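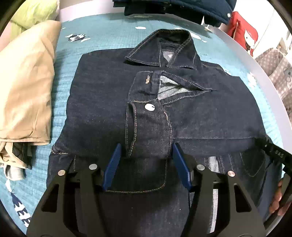
Compostage individuel : foire aux questions

Cette page regroupe les réponses du service technique Trenorden aux demandes reçues par les utilisateurs des bacs Litus et Kingi. Elle est révisée chaque année en avril. Les points propres à un modèle sont signalés comme tels ; tout le reste s'applique à n'importe quel composteur de jardin, y compris au tas à l'air libre.

Quel volume choisir ?

Le bac Litus de 300 litres convient à un foyer disposant d'un petit jardin et d'une pelouse de surface réduite. Le modèle Kingi, de 2 000 litres, est destiné aux grands terrains et aux jardins partagés. Un bac surdimensionné se remplit trop lentement : la masse de matière reste insuffisante pour conserver la chaleur et la décomposition se fait à froid. Dans le doute, prendre deux petits bacs et les alterner.

Où installer le composteur ?

Sur la terre nue, à plat, à mi-ombre. Le contact direct avec le sol permet la remontée des vers et l'écoulement de l'eau excédentaire. Une dalle ou une terrasse ne conviennent pas. Prévoir devant la trappe un dégagement suffisant pour manœuvrer une fourche. L'exposition plein sud dessèche le contenu en été ; l'ombre complète le maintient trop humide en hiver.

Faut-il ameublir le sol avant la pose ?

Oui, à la fourche-bêche, sans retourner la terre. Disposer ensuite un lit de branchages grossiers sur toute l'emprise du bac. Ce lit n'est pas à renouveler entre deux vidanges.

Quel équilibre entre matières vertes et matières brunes ?

Les matières vertes (tonte, épluchures, marc de café, adventices non grainées) apportent l'azote et l'eau. Les matières brunes (feuilles mortes, broyat, carton non imprimé, paille) apportent le carbone et la structure. Travailler à volumes égaux est une base acceptable pour un jardin ordinaire. Lorsque la tonte domine, augmenter la part de broyat. Il est utile de garder en permanence une réserve de matière brune à côté du bac, couverte, car elle manque presque toujours de mai à août.

Quelle est la granulométrie recommandée ?

Les tiges ligneuses se coupent à la longueur d'un doigt ou passent au broyeur. Les épluchures peuvent rester entières. Les trognons de chou et les rafles de maïs doivent être fendus. Une matière hachée trop finement se tasse et bloque la circulation de l'air ; c'est le défaut habituel de la sciure, à n'employer que mélangée et en faible quantité.

Peut-on composter des textiles ?
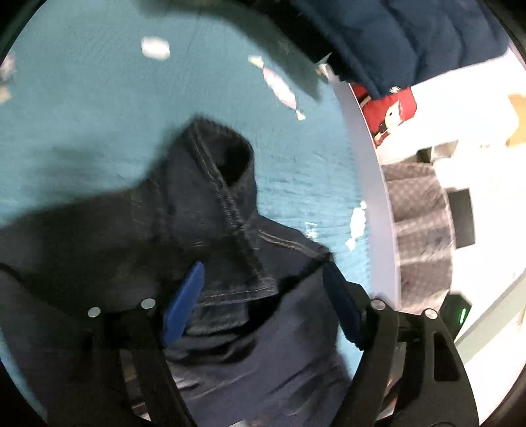

Les fibres cellulosiques (coton, lin, chanvre) se décomposent dans un bac en fonctionnement, à condition que le tissu ne contienne ni polyester, ni élasthanne, ni enduction. La composition figure sur l'étiquette cousue ; en son absence, le vêtement est à écarter. L'armure et le grammage jouent sur la durée : une mousseline disparaît en une saison, une toile sergée beaucoup plus lentement. Du denim marine foncé laissé en tas froissé, dans l'état où il est sur la photo, ne doit pas être enfoui tel quel, car les plis restent secs au centre et le tissu ressort presque intact à la vidange. Il faut le découper en bandes étroites, l'humidifier et le répartir entre deux couches de matière verte. Retirer auparavant les boutons, rivets, fermetures et étiquettes. Les fils de couture sont souvent en polyester, même sur un vêtement de coton : découdre ou couper au ras des coutures. Les tissus teints de couleur soutenue sont à réserver aux massifs d'ornement.

Un vêtement encore portable ou réparable relève de la collecte textile. Le compostage ne concerne que les chutes et les pièces hors d'usage.

Et la laine ?

La laine pure se composte et libère de l'azote lentement. Elle repousse l'eau tant qu'elle n'a pas été trempée : la laisser une nuit dans un seau avant l'apport. Les laines traitées pour le lavage en machine portent souvent un revêtement synthétique et sont exclues.

Quels déchets sont interdits ?

Viande, poisson, produits laitiers, huiles, litières d'animaux carnivores, cendres de charbon, bois traité ou peint, papier glacé, sacs dits biodégradables dont la mention ne précise pas le compostage domestique. Les plantes atteintes de hernie du chou ou de pourriture blanche de l'ail sont à évacuer en déchèterie. Les feuilles de tomate mildiousées peuvent être compostées si le tas monte réellement en température, ce qui est rare dans un bac de 300 litres.

Comment vérifier l'humidité ?

Prélever une poignée à mi-hauteur et la serrer. Quelques gouttes perlent entre les doigts : l'humidité est correcte. L'eau coule en filet : ajouter du carton froissé et brasser. La poignée s'effrite : arroser à la pomme, par couches, en brassant au fur et à mesure. Arroser seulement la surface d'un tas sec n'a pas d'effet en profondeur.

À quoi sert la sonde Iveo ?

La sonde Iveo mesure la température au cœur du tas. Elle s'introduit par le dessus, en biais, à l'écart des parois. Relever la valeur à heure fixe, de préférence le matin, et la noter. Une hausse marquée dans les jours qui suivent un apport important indique une bonne activité. Une chute suivie d'un palier signale un manque d'air ou d'eau, et un brassage est alors à faire. La sonde n'est pas indispensable au bac Litus. Elle est fournie avec le Kingi, référence 2 805 au catalogue des pièces détachées.

À quelle fréquence brasser ?

À chaque apport important, sur l'épaisseur d'un fer de fourche, puis en profondeur au printemps et à l'automne. Un tas brassé trop souvent en hiver se refroidit. L'aérateur à vis convient pour l'entretien courant ; la fourche reste nécessaire pour le transfert d'un bac à l'autre.

Le compost sent mauvais. Que faire ?

Une odeur d'ammoniac correspond à un excès d'azote : ajouter des feuilles mortes ou du broyat et mélanger. Une odeur d'œuf pourri correspond à un milieu privé d'air : ouvrir, vider partiellement, décompacter, puis remonter le tas en intercalant de la matière structurante. La chaux est à éviter dans les deux cas.

Des moucherons sortent à l'ouverture du couvercle. Est-ce un problème ?

Non pour la plante ni pour le sol. Enfouir les épluchures de fruits et les recouvrir de feuilles mortes suffit en général. Les larves blanches et recourbées trouvées dans le compost sont le plus souvent des larves de cétoine ; elles se nourrissent de matière morte et peuvent y rester.

Quand le compost est-il mûr ?

Il est brun foncé, grumeleux, à odeur de sous-bois, et les matières d'origine ne sont plus identifiables, hormis quelques morceaux de bois. Un essai de germination permet de trancher : semer du cresson sur un mélange de compost et de terre, puis sur de la terre seule. Une levée plus faible sur le mélange indique un compost encore jeune, utilisable en surface au pied des arbustes mais pas en semis.

Comment le tamiser et l'employer ?

Passer à la claie sur une brouette. Le refus retourne dans le bac, où il sert à réensemencer le tas suivant. Au potager, épandre en surface au printemps et griffer légèrement. En pot, ne pas dépasser un tiers du mélange. Ne pas employer pur.

Le couvercle du Litus ferme mal. Peut-on le remplacer seul ?

Oui. Vérifier d'abord que les 2 charnières sont bien enclenchées et que la cuve n'est pas vrillée par un sol en pente, cause la plus courante du défaut. Si le jeu persiste, commander le couvercle auprès de Kelly Toledo, service des pièces.

Qui contacter pour une question absente de cette page ?

Flynn Tapsell assure la permanence technique le jeudi, de 14 h à 17 h. Indiquer le modèle du bac, son emplacement, la nature des derniers apports et, si une sonde est installée, les derniers relevés de température.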